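Chapter 6
A Day at the Open House

Before we get to the working parts of this chapter, I would like to take you along on a visit. Many of you will have met robots only in movies, or in the first five chapters of this book, where they have been mostly a matter of arrows and joints and patient arithmetic. I remember very well how I felt after my own first weeks of study, which was that I could work out where an arm ought to be and still had no feeling at all for what it was like to stand next to one. So let us go and stand next to one for a while.

The Vandesley workshop in Trullport opens its doors to the public every September, and on September 23, 2024, I went with a group of 12 students from my evening course. We were met in the hallway by Áine Costello, who had been looking after visitors since breakfast and was still, bless her, cheerful. She gave us each a paper badge and a map of the building (which I promptly lost) and led us up to the long room on the second floor, where the demonstrations were held.

There were several stations in that room, and I could easily fill the chapter with any one of them. The one my students would not leave was run by Hoi-yan Fu and Petrică Lazăr. Their machine was called Miranda, and its job was to pick things up from a tabletop and put them somewhere else. That sounds like very little! A child of three does it all day long, usually with your keys. But a child of three has soft fingers and a great deal of practice, and Miranda had two stiff fingers, yellow with black pads at the tips, and a small camera at the wrist that saw only what was right in front of it.
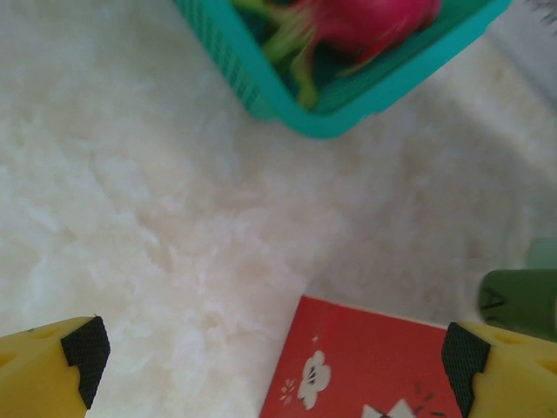 Petrică asked us to think about what the arm has to settle before it moves at all. Which way should the fingers close? How wide should they open on the way down, so that they clear the thing they want without knocking into its neighbor? A dragon fruit in a basket is a lovely problem of this kind, as it is round and heavy in the middle and has those long, leafy scales sticking out, and a camera may well take the scales for the edge of the fruit. Then there is the basket itself, with a rim that a finger can bump on the way in. A flat box or booklet is a different sort of trouble. You can pinch it by its sides quite nicely if you come at it square, but if you come at it turned even a little, one pad touches first and the box swings away from you.

One of my students, Gearóid Corrigan, wanted to know why they didn't simply give the arm a tidier table. Hoi-yan laughed and said that they had, in the early months, and that the arm had done beautifully and they had learned next to nothing. She showed us her notebook, where she had written down every failed grasp since the spring along with a guess at the cause. Roughly half the guesses had been crossed out later and replaced with better ones. I have asked my classes to keep a notebook like it ever since, and you will be asked to start one at the end of Section 6.1.

We stayed until the lights were being turned off in the hallway. On the train home the talk was all of fingers and rims and edges – and of supper, I admit – and somebody had begun sketching grasps on the back of a paper badge. Those sketches are where our work begins. In the next section we will draw a two-finger gripper from above, mark the line along which its fingers close, and look at what happens when that line misses the middle of the object by a small amount.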